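Ticket 2440: Bed clearing task, Gakanine guest floor
Status: open, waiting on Dravis
Opened by: Housekeeping
Unit: Trinine humanoid, software build 164

Problem reported
Since the April update the unit stops at "clear bed" and asks for an attendant. Clothing left on top of the bedding sets it off. Bare bedding does not.

Effect on staff
Attendants used to clear and strip a room in one pass. With the unit on the floor, they were moved to bathrooms and restocking, and one attendant per shift answers its calls. The log shows 23 calls for the last early shift, all for this step. The attendant walks back, moves the clothes and presses resume. Bathrooms are running late, and the early shift has asked for the old room split until this is fixed.

Tried so far
1. Restarted the unit. No change.
2. Recalibrated both hands. No change.
3. Set room lights to 100 percent. Fewer stops on dark clothing, same on light.
4. Ran the step in the Kaczmarczyk wing with a teal-green garment and a black one with PLAY on it, left in loose heaps on rumpled white bedding. Head camera view attached.

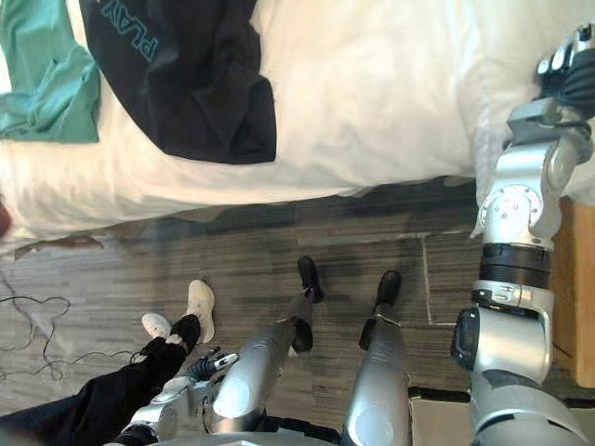

5. Sent the logs to Dravis. They asked for the grasp settings from before the update. Settings sent, no answer yet.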